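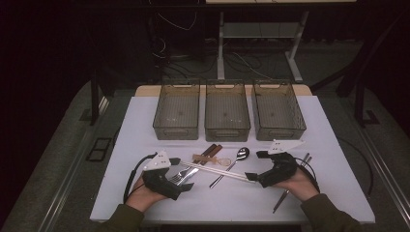

Most of the software Skiltum writes is never seen by anyone outside the company. The team makes the layer between a recorded human demonstration and a robot policy that can be trained on it: time alignment, pose tracking, segmentation, and the planner that turns a learned motion into something a real arm can follow. Sorting cutlery has been its main test task since October. A person wearing a gripper on each hand works over a white tabletop with three mesh baskets at the back and a mix of forks, knives, spoons and chopsticks in front of them. The spread of items is deliberately awkward. There are white chopsticks, dark brown chopsticks and thin metal ones, and a wooden spoon may end up lying straight across a pair of them.

We spoke with the engineer who leads the software group at Skiltum's office in Somonmont. The conversation has been shortened and put in order.

The first thing we asked was why a software team would pick cutlery at all. "We needed a task that breaks the perception code," the engineer said. "Boxes don't break it anymore. A chopstick does. It's long, it's thin, and in the depth image it's often not there at all. You get a few pixels, then a gap, then a few more pixels. If your segmentation works on connected regions you now have three objects where there is one."

The group's first answer was to clean up the depth data before doing anything else. That took most of a quarter and was dropped. The current version takes outlines from the color image and uses depth only to fit the height of the table. "Once you know the plane, a thing lying flat on it has a known height, more or less. You can get away with very little depth after that. Where it goes wrong is when one item rests on another. The spoon is tilted, it's touching the table at one end and sitting on a chopstick in the middle, and the plane assumption gives you a grasp that is a few millimeters too low."

A few millimeters is enough to matter. The jaw touches the table, the force estimate jumps, and the controller reads it as a grasp. The engineer described this as the bug they have fixed the most times. "We've closed that ticket four times. It's open right now."

Tracking is the other half of the work. The training data is only as good as the estimate of where each gripper was at each moment, and the hands cover each other, cross over and turn away. Each gripper carries a white triangular plate with small black dots on top. We asked how much the pipeline depends on getting a clean pose for every sample.

"Less than it used to," the engineer said. "The old pipeline threw out a whole demonstration if the pose was lost for too long. It was simple and it was wasteful. Now we smooth across the gap and write down how unsure we are. The trainer can use that number. A sample with a bad pose counts for less, but the samples before and after it are still good."

The change was made in Nandico, the company's in-house tool for reviewing recordings. Nandico began as a script that played two streams side by side. It has since become the place where nearly all the labeling happens. A reviewer sees the recording with a strip below it that turns darker where the pose estimate is weak, and can mark the start and end of each grasp by hand if the automatic marks are off. The current cutlery set holds 3000 demonstrations, of which 194 are kept aside for testing and are never shown to the trainer.

"People ask why the test set is so small," the engineer said. "It's small because each one was checked by hand, start to finish. I would like 400. I would not like 400 that we only skimmed."

We turned to the two-handed part. Many of the recordings include moments when both grippers are on the same item, for example with a pair of long chopsticks held between them. For a person this is an easy thing to do. For the planner, it was the point where the old design stopped working.

"We used to plan each arm by itself and then check for collisions," the engineer said. "Fine for two arms doing two jobs. When both hold the same object, you've got a closed loop. If the left arm is a little late, the right arm is pulling. The collision checker is perfectly happy. Nothing is colliding. You're just bending a chopstick."

The replacement is a planner called Maillard. It treats two arms and a shared object as a single system with one clock. If one arm slows down, the shared clock slows, and so does the other arm. The idea is not new and the engineer was quick to say so. The work was in the switching: deciding when the arms are joined and when they are separate again. At first, the switch was based on gripper width. A closed jaw on each side meant a shared object. This failed whenever the two hands had picked up two different things.

Maillard now asks the perception layer whether both jaws are on the same outline, and waits for several matching answers before it joins the arms. It separates them on the first sign of release. "Joining late costs you a little time. Separating late can cost you a gripper," the engineer said. "So the two rules aren't symmetric, and new people on the team always try to make them symmetric."

There was also a delay problem. The learned policy puts out a short run of motions at a time, and the next run has to be ready before the last one is used up. On the bench computer, one pass through the full model took 800 milliseconds in the early builds, and the arms would stop and start. Visitors thought it was being careful. The team cut the image size, moved the tracking to its own process and started each pass before the previous motions were finished. The new motions are then blended into the old ones over a short overlap.

"The blending is about ten lines of code and it did more for us than the faster model," the engineer said. "I was a bit annoyed by that. We'd spent a lot of time on the faster model."

We asked what the system still does badly. The list came without much thought. Thin metal chopsticks are the worst item, as the reflection moves when the camera moves and the outline moves with it. Shiny spoons are easier than expected, probably because the bowl gives a strong shape even when the handle is lost. Items near the edge of the reach are often left for last and then picked up at a poor angle. The planner also has no real notion of giving up. It will try the same failed grasp again with a small random offset, and if the item is pinned under another one it can go on like that until the time limit.

"What a person does is move the thing on top," the engineer said. "It's in the recordings. The policy has seen it many times. But our segmentation step cuts the recordings into grasps, and moving something out of the way doesn't look like the start of a sort, so for a long time we were cutting it out. We trained on data where the useful part had been removed by our own tool."

That step was rewritten over the winter. Cuts are now suggested only at points where both jaws are open and away from the table, and anything in between is kept whole. The segments are longer and training is slower. Early results on stacked items are better, but the engineer did not want to give a figure until the held-out set has been run again with the new cuts.

Skiltum has no plan to sell a cutlery sorter. The company's customers license the pipeline and bring their own tasks, mostly in packing and light assembly. The next release of Nandico will let them import recordings with their own camera layout, something that today needs a config file edited by hand. Support for more than two arms in Maillard has been asked for by one customer and is not scheduled.

The open ticket on false grasps has been assigned again. "To me, this time," the engineer said.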